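Jukavent is a two-finger gripper kit sold by Predau for computer repair and recycling work. It is pitched at shops that swap processors and memory in used desktops. Predau claims 500 processor swaps without a bent contact – a figure no outside lab has confirmed. 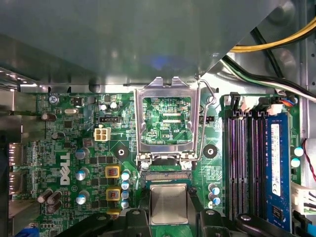 The kit ships with a wrist camera and 2 sets of fingers. Hundar, a reseller, lists it at $1,684, arm not included. A review in the trade newsletter Kaushik called the price hard to justify for small shops.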